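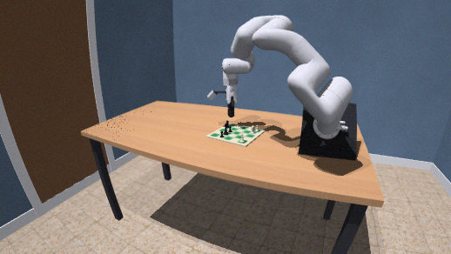 The Simulator Never Calls In Sick

My job at Wesora used to be putting small parts in trays. Now I watch an arm practice picking up chess pieces in a simulated room with slate blue walls, and I write down what I think of its grip. The pay is the same. My back is better. My mother has stopped asking what I do.

Management calls this moving up the value chain. Dwight Tremblay, 8 years on trays before the change, calls it babysitting a cartoon. He has a point, but he also asked for the late shift so he could have the good chair.

What went missing is the talk. Trays left your mouth free - we settled three divorces and a mayoral race over those bins. Screens want you quiet. Darcy Hawthorne in personnel has proposed a weekly social half hour, with a sign-up sheet. So far it has Dwight's name on it, in my handwriting.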